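Workshop Surfaces > Tops and Finishes
Thread: Matte white top, cloudy patches under side light

tarn_118
Posted 21st December

Bench top is the Vorstead matte white, 165 cm long, fitted in April. Cleaned weekly with diluted dish soap and a microfiber cloth. No scratches that I can find with a fingernail. Under the new side lamp I get soft gray areas that I never noticed under the ceiling light.
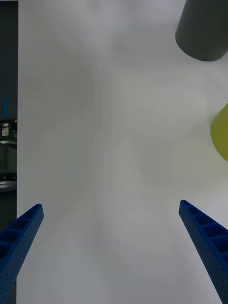 I wiped it with plain water and let it dry for 2 hours. Same result. Is this residue, wear, or just the light? I would like to know before I put any cleaner on it that I can't take back off.

flatgrind
Residue. Dish soap leaves a film on matte finishes and a side lamp will find it. Use isopropyl on a test patch and compare.

Nedarley
Disagree. A film normally shows wipe direction, straight or in arcs. Soft patches with no edge are more often uneven light. Move the lamp to the other end of the bench. If the patches move, leave the top alone.

flatgrind
Film doesn't always show wipe direction. It depends on how wet the cloth was.

tarn_118
Moved the lamp. Some patches shifted and some stayed, mainly toward the middle. There is also a faint swirl in places, close to a marbled look. I can't feel it by hand.

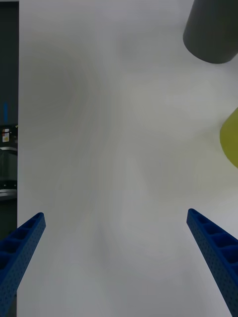
yip_bench
If any of it stays put, then you have two effects mixed together and the lamp test only rules out one. Do the alcohol patch, 7 cm square, near a corner. Dry cloth after.

Nedarley
Fine, but check the Drurmont care sheet if that's whose coating is on it. Some matte coatings go shiny with alcohol and you can't reverse that.

tarn_118
The coating isn't listed on my invoice. I'll write to the supplier first and do the patch on the offcut.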